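Section 4: Sorting the Big Bin

Before you start

By now you should have your sorting table in place (Section 2) and your labels printed (Section 3), and I hope you have had a cup of something as well, because this is the part of the Kardale handbook that takes up most of an afternoon the first time you do it. It goes much faster afterward. Jaruwan Chantharasri, who wrote the first version of these pages, used to say you should allow twice as long as you think and then be pleased with yourself when you finish early, and I have left her timings out for that reason.

The big bin is the open metal one with the sloping sides. Everything that comes in without a home goes into it: things left behind on shelves, small household bits, packaging, cases with nothing in them, cups that have lost their set. People drop things in from above, so the order inside means nothing at all. Please don't try to work out what belongs with what by where it landed. I did that for my whole first month and married up a great many lids with the wrong boxes.

You will need:

The four shallow trays from under the table (Keep, Wash, Pair, Out)
A soft brush and a dustpan
Two cloths, one damp and one dry
The roll of blank labels and a pen that writes on plastic
The bin log
Work gloves in your own size

CAUTION: Wear the gloves from the first item to the last. Things get broken in the bin and the pieces find their way to the bottom.

CAUTION: Do not lean your weight on the rim to reach the far wall. Walk to the other side instead. The floor on the carpet side is softer underfoot than you expect, and it is easy to lose your balance with one arm down a bin.

4.1 Setting out the trays

1. Place the four trays along the table in the order given above, left to right. If you are left-handed, turn the whole row the other way and everything else in this section still works.

2. Put a folded cloth in the bottom of the Wash tray. It stops cups from rolling and catches the dribbles.

3. Open the bin log at a clean line. Write the date, your name and whether the bin looks full, half full or low. We don't need more than that. Dennis Kioko once filled a whole page describing the contents before he had taken anything out, and it was a lovely page, but we had run out of lines by September.

4. Have a look in from above before you touch anything. You are looking for anything wet, anything sharp and anything that is obviously somebody's treasure. Deal with those first, in that order.

NOTE: If there is liquid on the bin floor, skip to 4.5, dry it, and then come back here. Sorting over a puddle only gives you more for the Wash tray.

4.2 Taking things out

5. Start with whatever is on top and nearest to you, and work toward the middle. Lift things one at a time. I know it is tempting to scoop up an armful, particularly when there is a lot of light packaging, but small things ride along inside the crumpled stuff and end up on the carpet.

6. Turn each item over once in your hand and decide on a tray. Give yourself the length of one slow breath. If you can't decide by then, it goes in Pair and you can think about it later, sitting down.

7. Stop when a tray is full to its edge and empty it before you go on. An overfull Keep tray is how good things get chipped.

Most of what you find will be one of the kinds listed in 4.3. Anything that is plainly not, such as medicines, keys, bank cards or letters with an address on them, goes straight into the locked drawer and gets a line in the log. Please don't put keys in Pair. I know they look as if they belong there.

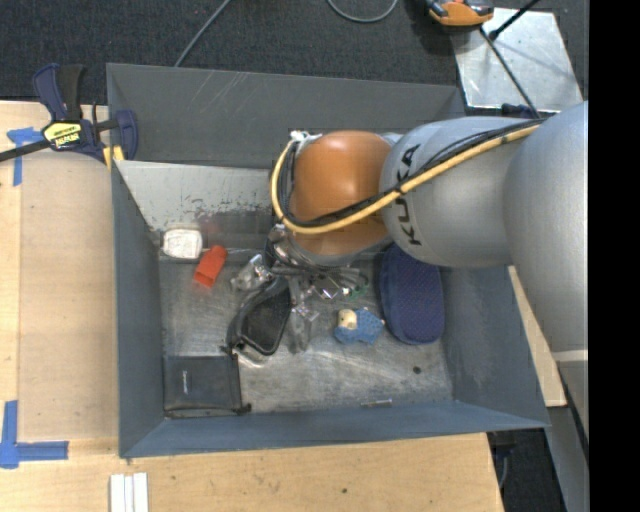

8. When you are down to the last few things, slow down a little. People rush the end because they can see bare metal and feel they have finished, and the last few are often the awkward ones that everybody before you pushed to one side. They get a tray the same as everything else. There is no "leave it for next time" tray, although Jinlong Zou has asked me for one more than once and I have some sympathy.

9. Run a gloved hand gently around the corners where the walls meet the floor. Thin, flat things like cards and lids like to stand up against the slope where you won't see them from above.

4.3 What goes where

Cups, beakers and other open containers. Check the rim and the base. If there are no cracks, put it in Wash. If there is a crack, it goes in Out, even if it is a very cheerful color and you would love to save it. A cup that is sound but has obviously lost its lid goes to Wash first and then to Pair.

Clear packaging. Open it up and flatten it before you decide anything. Put your fingers right into the corners. We have found earrings, screws, batteries and once a complete set of doll's cutlery in packages that looked perfectly empty. After you have checked, clean plastic packaging goes in Out for recycling and dirty packaging goes in Out for trash. Keep the two in separate bags inside the same tray.

Cases and covers. Unzip, unsnap or lift whatever opens, and look in any pockets. A case in good shape is nearly always worth keeping, since its contents tend to turn up on their own a few weeks behind it. Put it in Pair with a label saying what you think it was made to hold. "Don't know, curved" is a perfectly good label. Boonmee Inthanon, who looks after the Pair shelf at Saithong, matches more things from labels like that than from the confident ones.

Small smooth things you can't name. There are always a few of these: a white plastic something, a rounded block, a part that clicked onto another part. Wipe it, look for writing on the underside, and put it in Pair. If it is still there when the shelf is cleared, it can go in Out with no hard feelings.

Soft toys and fabric. Shake them over the bin (not over the table, please, or you will be brushing crumbs out of the Keep tray all afternoon). Then Wash.

Paper. Anything handwritten goes in the drawer. Printed flyers and receipts go in Out.

NOTE: If two people are sorting together, agree between you who has the final word on Keep. It doesn't matter who it is. It saves a good deal of polite hovering.

4.4 Emptying the trays

10. Take Wash to the sink first, while you still have energy for it. Warm water, a little soap, and stand everything upside down on the rack. Items come back to the table only when they are completely dry.

11. Take Keep to the shelves next. Each shelf holds one kind of thing, and the list is taped to the upright on the left. There are 362 kinds on the full list, which sounds alarming, but you will use the same dozen over and over.

12. Sit down with Pair. Look along the Pair shelf for a match for each item, and if you find one, put the two together in a bag and move them to Keep. If you don't, add the label and find a space. The shelf takes 200 items comfortably. Past that, things start falling down the back, so please let Decha Rojanasak know when it is getting near and he will arrange for the oldest to go over to Buvetthorpe.

13. Leave Out until the very end, and tip the bags gently. You are allowed to change your mind about one thing on the way. I nearly always do.

4.5 Cleaning the bin

The bin has had a long and busy life, and the marks on it are there to stay. Scuffs on the walls, chipped paint and streaks worn into the floor are all normal, and no amount of scrubbing will bring back a finish that has worn away. You are only after loose dirt and stickiness.

14. Brush the sloping walls downward, so the dust gathers on the floor, and then brush the floor toward the near side. Lift the dust out with the pan.

15. Wipe the floor with the damp cloth and straight afterward with the dry one. Bare metal should never be left damp overnight.

16. Check the chipped places with a fingertip (glove on). If an edge has lifted enough to snag the glove, cover it with a piece of the cloth tape and write "edge" in the log so it can be filed down properly.

CAUTION: Don't use scouring powder or anything with bleach. It does the painted walls no good, and the smell lingers in a bin long after you have gone home.

4.6 Finishing up

17. Go back to the line you started in the log and write how many items went to Keep and how many to Pair. A quick total is all we want. The most we have ever put through in one day was 253, and everyone who was there that day will tell you about it without being asked.

18. Stack the trays, cloths on top, and slide them back under the table.

19. Wipe down the tabletop with the dry cloth. It is pale wood and shows every ring, so please move your cup of tea before it makes one.

20. Hang up your gloves with the fingers down.

If something doesn't fit these steps

Put it in Pair, label it, and ask. The handbook grew out of people asking, and there are bits of this section (the folded cloth in the Wash tray, for one) that came from somebody on their very first afternoon. Notes for the next edition can be left in the back of the log or given to Decha at Kardale. If you sort at Pestitz, your bin is the shallower one and steps 9 and 14 will be quicker for you, and your trays are kept on the wall hooks, with Out on the bottom hook where it is easiest to lift down.

Section 5 covers the Pair shelf and how to clear it.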